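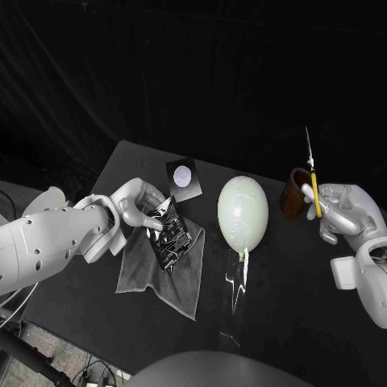

Why the Inside Line Went Away: Tire Wear and Lap Times at Brodunthorpe
Motorsport Studies, Project Report

I have been going to the short track at Brodunthorpe since I was small enough to need lifting over the fence, so when we were told to pick a question from local sport I already had mine. Everybody in the stands says the same thing: the inside line is fastest early in a race, and then it goes away. I wanted to see if the lap times agreed, and I got completely hooked!

Brodunthorpe is an oval, 619 meters around on the inside line. The turns are banked a little, though turn 3 is flatter than the others (you can feel it when you walk it, which we were allowed to do one evening in March). The stock cars there all run the same tire, the Furketti control tire, so I didn't have to sort out who had bought better rubber.

Hatem Abdel Hamid, who scores the races, let me copy his timing sheets for the whole spring series. After I threw out laps under caution and laps with a spin in them, I had 746 clean laps. For 429 of those I could also tell from the race videos which line the car took through turn 3. The rest were too dusty or had another car in the way, and I left them out of the comparison.

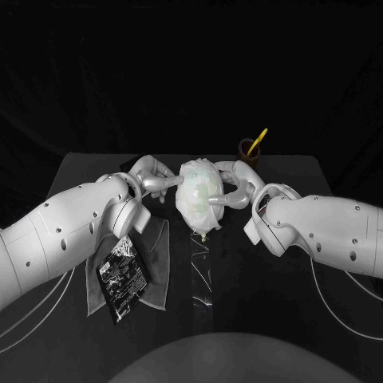

I split each race into early, middle and late laps and compared the two lines in each part. Early on, the inside line was clearly quicker, and almost every driver used it. By the middle of a race the two were so close that I couldn't call a winner. In the late laps the outside line was ahead, and the gap was biggest in the longer races. I plotted it four different ways because I didn't trust it at first, and the lines crossed every time.

The two teams I followed most closely dealt with this very differently. Bokis moved its driver up the track early, gave away a few places and then came back through the field. Tazi stayed low as long as it could and tried to build a lead first. Both teams won races, so I can't say one plan is better.

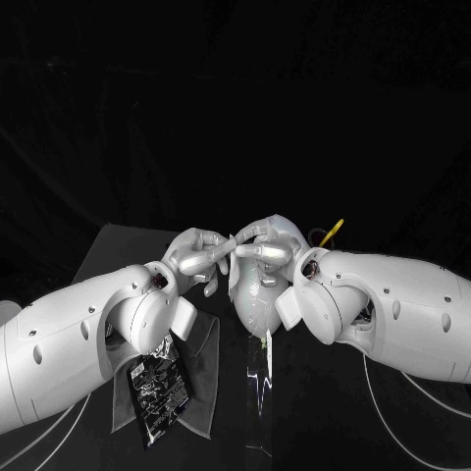

Why does the inside line get slower as the race goes on?

The tighter turn asks more of the right front tire, and once that tire is worn the car starts to push wide in the middle of the corner. The driver has to wait before getting back on the gas, and that costs speed all the way down the straight. A car on the outside line turns less sharply, so it can get back on the gas sooner.

My biggest problem was fuel. Cars get lighter during a race, and I had no way to separate that from the tires. I also judged the lines by eye, and when I went back and checked a batch of laps I had changed my mind on 2 of them. Next season I want to measure tire temperatures in the pits, and Bokis has already told me I can bring a gauge.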